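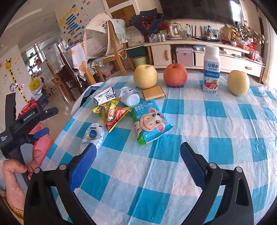 What Is Reaction Time?

Reading time: 2 minutes
Last updated: August

Reaction time is the gap between a signal and your response to it. A signal can be a light, a sound or a touch. A response is usually a movement, such as pressing a button.

Scientists measure reaction time in milliseconds. One second contains 1,000 milliseconds. A typical reaction to a light takes a little over 200 milliseconds. Reactions to a sound are usually slightly faster.

What happens during the gap

Suppose a green light comes on and you press a key. Light enters your eye and reaches the retina, a thin layer of cells at the back. The retina changes the light into electrical signals. These travel along the optic nerve to the brain.

The brain then has to work out that the light has changed and choose a movement. It sends a command down the spinal cord and along nerves to the muscles of your finger. The finger moves, and the key goes down. Each stage takes time, and reaction time is the total.

Simple and choice reactions

In a simple reaction test there is one signal and one response. In a choice reaction test there are two or more of each. For example, you might press the left key for green and the right key for red.

Choice reactions are slower. The brain has to identify the signal and match it to the correct key. More choices usually mean a longer reaction time. Practice reduces the difference.

A classroom measurement

Inese Org teaches sixth grade at Dhanial School. Her students used a timing program called Jiltetti to run a simple reaction test with a green light. The class average was 259 milliseconds. When a second color and a second key were added, the average went up.

Single results vary a lot. A person who is tired or distracted will be slower on some tries. For this reason a test is repeated many times and the results are averaged. A large study may record up to 4000 tries.

Words to know

Stimulus: the scientific word for a signal.
Retina: the layer in the eye that detects light.
Millisecond: one thousandth of a second.

Text by Rui Baptista

Related
Why Do We Forget Names?
How the Brain Judges Distance
What Is Attention?
Short-Term and Long-Term Memory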